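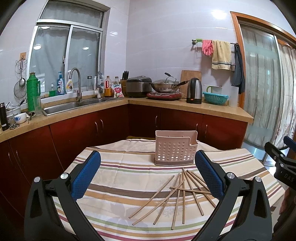

# Looking After Wooden Chopsticks (and the Thing You Keep Them In)

I love wooden chopsticks. They're light, they grip noodles better than anything shiny ever will, and a good set gets nicer to hold the more you use it. What they don't love is a night in the sink! So many people give up on them after one bad summer of fuzzy tips and a funny smell, and it's such a shame, as the routine that keeps them going takes hardly any time.

## Washing

Wash them soon after the meal, by hand, in warm water with a little dish soap. Take a small bundle and roll it between your palms under the faucet (very satisfying, kids love this job), then go over the eating ends with a soft sponge. Go along the grain. Steel wool roughens the wood and you'll feel it on your lip the next day.

Rice stuck on? Stand the tips in a mug of warm water for 3 minutes and it slides right off. Don't leave them longer than that. Skip the dishwasher, too — mine came out of one curved like little bananas.

## Drying

1. Shake off the water and rub the whole bundle with a clean dish towel.
2. Spread the chopsticks out on a dry cloth so the air gets at all of them. Overnight is great if you have the table space.
3. Put them in the holder with the eating ends up.

Step 2 is the one I used to skip, and my friend Juwita Halim talked me into it. She spreads hers out after dinner and puts them away when she makes her morning coffee. I've done the same since last July and I haven't thrown out a single pair!

## The holder

Get one with holes in it. A plastic basket type with open sides is perfect: it lets air through, it weighs nothing, and you can scrub the whole thing in the sink. A solid jar looks lovely but a puddle collects at the bottom, and that's where the smell comes from.

Once a week, empty it completely. Soak it in hot soapy water for 16 minutes or so while you wipe the counter, then work an old toothbrush through the holes and into the corners. If yours has a smaller side section, do that too, it collects crumbs like crazy. Rinse, turn it upside down, and let it dry before anything goes back in.

## Sorting out the old ones

While the holder dries, look the chopsticks over in good light. Run a fingertip down each one and check for:

- splinters or fuzzy tips
- dark spots that don't wash off
- cracks near the eating end
- bends (roll it on the table — you'll see it wobble)

Slightly rough but otherwise sound, bare wood can be rubbed with very fine sandpaper, wiped clean, and given a thin coat of food-grade mineral oil. Let it soak in, then buff off the extra. Don't sand lacquered ones.

Dark spots and cracks mean they're done as chopsticks, but keep them out of the trash if they're just bent! They make wonderful seedling stakes, and I stir paint with mine.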